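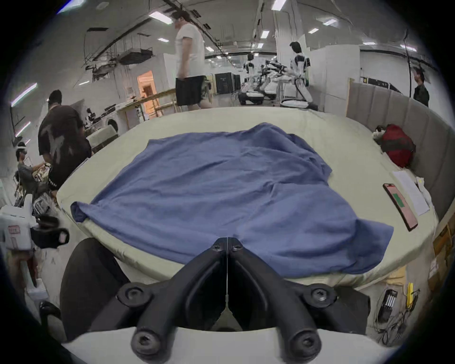

Slide 1. Start with storage, before price. Most people in the room finished harvest with more grain on farm than they planned, and the question I get is how long it can sit. My answer is that it depends on what went in and how often you look at it. Moisture is the first thing. Don't rely on the reading from the first load of the day. A paddock is like a cloth thrown down on a table -- bunched up at one corner, hanging over at another -- and one sample from the flat part won't tell you about the folds. Sample across the bin as it fills and write the numbers down.

Slide 2. The Sarnthorpe silos. There were 2,168 tonnes of barley put away across 6 silos, all sealed, all with aeration. Five held their quality. The other one had a worn lid seal and had to be fumigated twice. Mention that the seal was a cheap part and the second fumigation was not. Pause for questions if anyone has had the same problem.

Slide 3. Cost of carry. Go through this slowly. Interest, insurance, shrinkage, power for the fans, your own time. The Gamon depot will take delivery through to March, but its storage charge starts the day you tip. On farm the cost is less obvious and people tend to leave it out. Ask for a show of hands on who has worked it out per tonne per month.
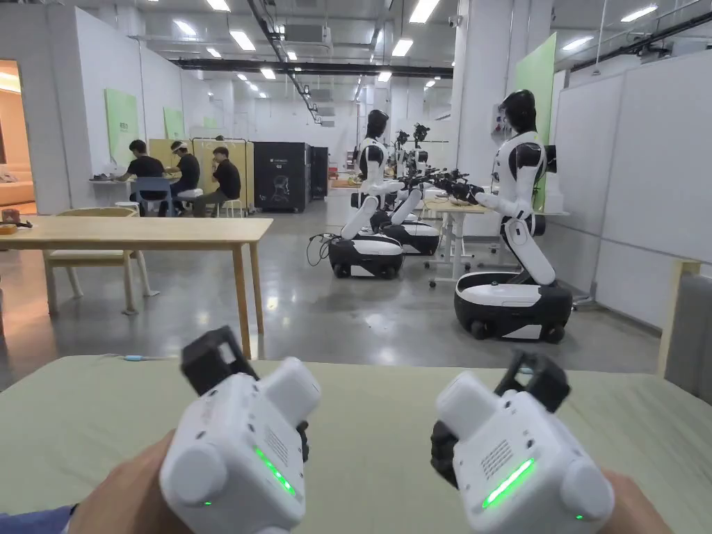

Slide 4. Aeration controllers. Growers at Burnatum moved from timers to automatic control last season and I've been asked to say how it went. The fans ran for 700 hours over the storage period, mostly at night. Check the unit is doing what you think it is. A green light on the front, like the ones glowing on these two handhelds, is easy to take as all clear, so read the manual and find out what yours stands for. Then go and put your hand over the vent.

Slide 5. Selling out of storage. Sethi buys in 96 tonne parcels, so work out your bin sizes against that before you commit. Splitting a bin means opening the seal, and the remainder needs checking again. Have the sample results ready when you ring.

Leave the last ten minutes for questions. Handouts are by the door, moisture chart on the back.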